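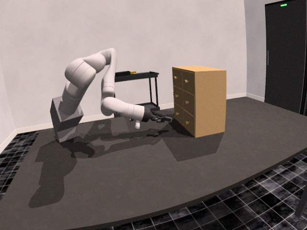 Go early and wear shoes you don't mind getting dusty, was the advice a reader left under my last post, when I said I was planning a trip to the Drombridge paper mill open day. Another reader, who signs as Cindari, wrote that the upstairs rooms were the best part and that most visitors never get to them. Both were right, so I am passing it on.

Drombridge Mill has made paper on the same bend of the river since 1838. It opens to the public once a year, in September. Parking is in the field across the road and costs 2 dollars, cash only. The gate opens at 9 a.m. and the line was already back to the bridge when I got there.

The vat room

The tour starts on the ground floor with the vats. The pulp is mostly cotton, with some linen for the heavier sheets. A papermaker dips a mold into the vat, lifts it level, shakes it once each way, and passes it to the next person, who turns the wet sheet out onto a felt. The sheets are stacked with felts between them and go to the press.

Visitors can try making a small sheet. Mine had a thick corner and a hole near the middle. They press it for you and you pick it up before you leave. Children need an adult with them at the vat, and the floor is slippery. 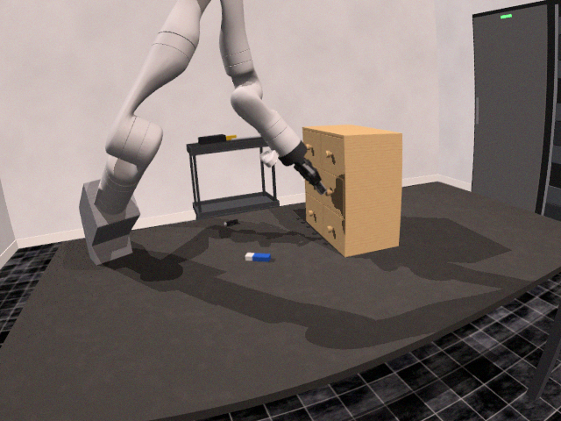 After pressing, the sheets go up to the drying loft by a hand hoist. The loft runs the full length of the building and has wooden shutters on both sides that are opened or closed depending on the weather. On a damp day the paper can take most of a week. The stairs are steep and there is no elevator, so anyone who has trouble with stairs should ask at the gate about the short film shown downstairs.

The sizing room is next to the loft. Sizing is the gelatin bath that keeps ink from spreading, and the smell is strong. The guide passed around sized and unsized sheets and let us write on both with a dip pen. I had never understood the difference before.

The upstairs sample room has old order books from Plenton, the stationer that used to buy most of the mill's output. The one on display was open to order 2258, for ledger paper in a blue-gray shade the mill no longer makes.
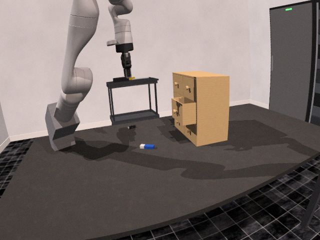
Food and the shop

Lunch was soup and rolls from the Zariņš bakery stand in the yard. It sold out before 1 p.m. The shop has writing paper, watercolor blocks, and bags of offcuts. I bought a pack of 30 envelopes and a bag of offcuts. Cards are accepted in the shop but not at the food stand.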